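Notebook – Vallano arm, floor pickup
Wednesday, May
Tõnu Jõgi
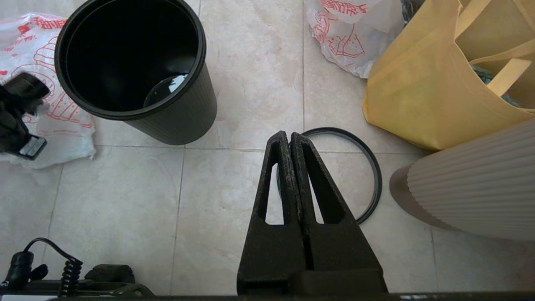 Started 4:15, out by 8. Goal for the session was ring pickup off the tile with the wrist camera only, no overhead. Elīna on the laptop, me on the e-stop and moving things about. Parkidbridge run is the one we're building for, and their rules say one camera max, so the overhead view has to go sometime. Might as well be now.

Recap for anyone who missed last week: the task is "clear the floor". Flat things score double. Ring is the flat thing we picked because it's thin and black and rubber and everything we have hates it. If we can do the ring we can do the card and the coaster.

First block. Fingers closed on approach, open late. This was Elīna's idea, less of the picture blocked while coming in. Works OK for finding the ring but the fingers still sit right over part of it by the time we're low, so the detector sees an arc and not a loop. It wants a full ellipse. Gave a center that was way off toward the handle side every time. Changed the fit to accept a partial arc, min length 54 px. Better. Then it started liking other curved edges, incl. the rim of the trash bin. Twice it drove for the bin. Hit e-stop both times, no contact.

Fix for now: reject anything whose inside is darker than the tile. Bin is dark inside, ring has tile inside. Crude but it held for the rest of the evening. Elīna wants this done properly with depth. Agree, not this week.

Grout lines. Still a pain. The light ones between the tiles were getting picked up as edges and the veining in the tile adds speckle on top. Blur up one step, threshold up, gone mostly. Cost us a bit of the ring's thin edge at the far side. Leaving it.

Second block, the actual grasp. Ring flat on tile, fingers come straight down, open, one inside the loop and one outside, close. Height is everything. Too high and they close on air over it. Too low and the tips push on the floor and the arm faults. Window is tiny. Set force limit to 8 N and let it touch down, back off a hair, then close. First time it worked we both yelled. Then missed the next few, then a decent run.

What we noticed, in no order:
– the tips spread slightly under load because of the triangle cutouts. The soft fingers are meant to do that and it's good for round stuff, bad for this. Try the stiffer print from Lepik's batch.
– speckly matte finish is fine on rubber, grips well. Slips on plastic bags, see below
– approach from directly above beats the angled approach, by a lot
– if the ring gets nudged it slides and we have the old position. Needs a re-look after touchdown, there isnt one in the state machine at all. My fault.

Plastic bags. Tried one pick on a white bag with the red printing, just to see. Detector calls it three objects: the bag and two lots of red drawing. Color split is too eager. Merge boxes that overlap before anything else. Pinch itself was easy, any crumple will do, but it dragged along the floor on the lift and we lost it before the bin. Lift higher before moving sideways. Obvious when written down.

Yellow tote – leave as drop zone B for now. Handles fold over the top and the planner treats them as a wall. Elīna is going to mark the opening by hand in the config. Not pretty. Vurham team said they do the same with theirs so I feel less bad.

Pleated cream thing rolls if you touch it. Left out of the scoring set til we have a side grasp. Don't put it near the ring again, the arc fit got confused by the shadowed end.

Cable. The coiled one is OK but the thin wire loops up when the arm is parked low and I keep expecting it to snag. Tie it down BEFORE next session. I wrote this last time also.

Logging: we save 200 frames per attempt and the disk filled up at half past six. Lost the logs for the first good grasp, very annoying. Elīna deleted the old calibration runs (checked with me, they're on the school drive). Cap set to 2000 frames per session, oldest go first. Need a flag to protect the good ones.

Wrist camera calibration: redid it at the start, then I bumped the mount changing a screw, so redid it again. Put a paint mark on the bracket. If the mark doesnt line up, recalibrate, don't argue with it.

To do
Tõnu – re-look state after touchdown, cable, order screws
Elīna – box merge, tote opening in config, protect flag for logs
Either – fit stiffer fingers, run the ring test again with the same settings so we can compare. Change ONE thing.

Batteries for the e-stop remote are in the top drawer, not the charger shelf. Arm left parked and powered off, laptop on charge.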